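le lave-vaisselle de la kitchenette, épisode je sais plus combien. je fais un fil vite fait parce qu'on me redemande toutes les semaines comment je le remplis

1/
contexte pour ceux qui débarquent : kitchenette partagée, deuxième étage, bâtiment Clumilthorpe. un seul évier. un seul lave-vaisselle. 15 personnes les jours calmes, beaucoup plus quand l'équipe D'Souza descend manger

2/
règle de base : on racle, on rince PAS. pas la peine de laisser couler l'eau trois minutes sur une assiette. un coup de spatule, poubelle, hop dans le panier

3/
si vous rincez tout à fond avant, autant laver à la main. je l'ai dit 100 fois, je le redis

4/
panier du bas = assiettes, plats, gros trucs. assiettes tournées vers le centre. les ovales c'est pénible, elles penchent et elles bloquent le bras si on fait pas gaffe. toujours sur un côté, jamais au milieu

5/
panier du haut = verres, tasses, bols. TÊTE EN BAS. une tasse à l'endroit ça ressort plein d'eau grise et la personne qui vide s'en prend plein la manche (c'est moi la personne)

6/
les gobelets un peu hauts : sur le bord, calés contre les fils. couchés en travers ça lave mal et ça roule. je sais que c'est tentant quand on est pressé

7/
AVANT de lancer : faire tourner le bras à la main. deux secondes. si ça tape, on bouge ce qui dépasse. la dernière fois c'était un manche de louche, cycle entier pour rien, tout à refaire

8/
question reçue en privé : "et les tupperware ?" en haut, loin de la résistance. les couvercles coincés entre deux tasses sinon ils s'envolent et on les retrouve au fond, tout gondolés

9/
autre question : les couteaux qui coupent vraiment, non. à la main, tout de suite, et on les essuie. pas dans l'évier sous la mousse svp, c'est comme ça qu'on s'ouvre un doigt

10/
planches en bois non plus. celle de janvier s'est fendue en 2. paix à son âme

11/
l'égouttoir maintenant. le noir, en fil. quand il est posé dans l'évier on peut plus remplir une casserole, donc on le vide et on le range après usage. il a une place, sous le plan de travail à gauche, derrière les sacs

12/
(et oui j'ai demandé un deuxième égouttoir. réponse de Renine, qui gère les commandes : "on regarde". c'était avant l'été)

13/
le plan de travail : il est blanc et brillant donc on voit TOUT. café, curry, traces de doigts. éponge humide puis chiffon sec, sinon ça laisse des auréoles. le curcuma, bicarbonate tout de suite, après c'est foutu

14/
les ordis à l'autre bout ok, je suis pas de la police. mais le cable on le fait pas passer au-dessus du lave-vaisselle ouvert, pitié. quelqu'un va se prendre dedans avec une pile d'assiettes

15/
état du chantier, panier du haut sorti, une assiette blanche en bas :

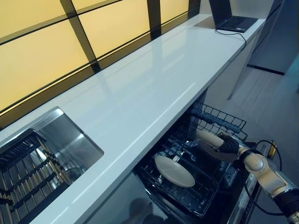
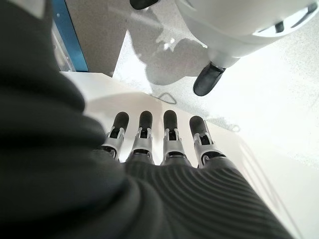

16/
bon et le sel. le voyant clignote depuis des jours. le bac est au fond de la cuve, on dévisse, on verse, on met pas partout, on revisse BIEN. si y a du sel dans la cuve on lance un rinçage vite, sinon ça pique l'inox

17/
le filtre pareil. un quart de tour, on sort, on passe sous l'eau chaude avec une vieille brosse à dents. j'y ai trouvé des grains de riz, une étiquette, un bout de plastique de provenance inconnue

18/
quel programme ? le 2. pas l'éco, il dure une éternité et les gens ouvrent au milieu pour récupérer leur mug. pas l'intensif sauf gratin

19/
pastilles : achetées par carton chez Estgate, badge 398 pour le placard si vous avez pas la clé. UNE pastille. deux ça mousse et ça laisse un voile sur les verres

20/
fin de cycle on entrouvre la porte et on laisse la vapeur sortir un quart d'heure. puis on vide le BAS en premier. si on commence par le haut, l'eau restée dans le creux des tasses tombe sur les assiettes sèches

21/
et celui qui trouve la machine propre la vide. même si c'est pas ses tasses. surtout si c'est pas ses tasses

22/
on me dit "fais une affiche". j'ai fait une affiche. elle a tenu jusqu'au premier café renversé, je la replastifie demain si la plastifieuse veut bien

23/
ajout parce que trois messages d'un coup : oui les poêles anti-adhésives à la main. oui même si c'est marqué dessus que ça passe. le revêtement part par plaques au bout d'un moment, on en a déja jeté une

24/
et la gourde verte sans bouchon, sur l'étagère depuis un mois, si c'est à vous venez la chercher. je file, y a le bac à couverts qui m'attend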